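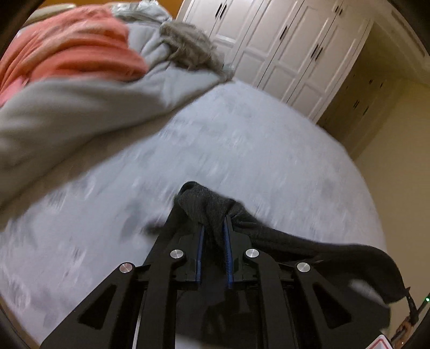
Kamol Boonyarit wrote in to say the Kimard fleece bed cover pills within a month, and that a plain cotton one is the better buy for any bed that doubles as a laundry table. I've had mine since December and half agree.

The Kimard is a pale blue-white cover with a soft, shaggy pile. It's warm, and dark clothes are easy to spot on it, so I fold on it most evenings. I bought the queen size and it hangs well past the mattress on both sides.

My complaint is lint. Black cotton picks up fibers from it, and I now run a roller over anything I plan to wear to work. It also wrinkles when you lean on it – the fuzz hides small creases but not big ones.
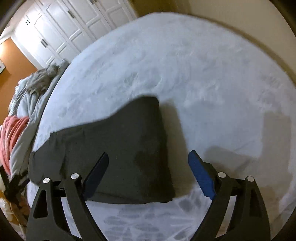
Folding on it takes some getting used to. A T-shirt won't slide the way it does on a flat sheet, so you lift and turn it instead of dragging it. Sweaters stay where you put them, which I like.

Washing is simple enough: cold, no softener, low dryer. Mine has been through 3 washes and the pile is a little flatter near the foot. The Zekelus cover I had before lasted 2 winters, and I'd expect the same from this one. I'd buy it again for the guest room.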